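The laundry behind the big hotels in Skarnusside starts its first shift when the town is still sleeping. Until last year most of the people who worked there had no written contract. They were paid by the bag, and when the bags were few, they went home with very little.

Koen Vanhove came to the town to work one season in a kitchen. He stayed, and now he runs the advice desk of Mirnar, a small association for cleaners, laundry staff and home helpers. The desk opened with 15 members and today it has 100. Many of them come only to ask what is written on their payslip.

"People are not afraid of hard work," he told me. "They are afraid to ask a question and lose the next shift."
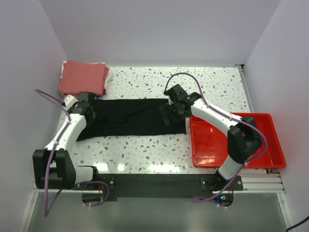 A black cloth laid out across the table, with folded pink-red cloth behind it.

The desk kept a notebook of complaints during the winter. It has 66 entries, and the greater part concerns hours which were worked and never paid. Holiday pay comes second. A woman from Flomton wrote that she had cleaned the same house for six years and did not know she had a right to holidays at all.

On 15th April the members met employers from Skarnusside and Penry for the first time. The discussion was slow and sometimes not very friendly, but two laundries agreed to give contracts before the summer season. The owners of private houses are more difficult to reach, as each of them employs only one person and does not feel like an employer.

A second meeting is planned for June, in Penry. Vanhove wants to bring a model contract of one page, in four languages, which a helper can put on the kitchen table and read together with the family.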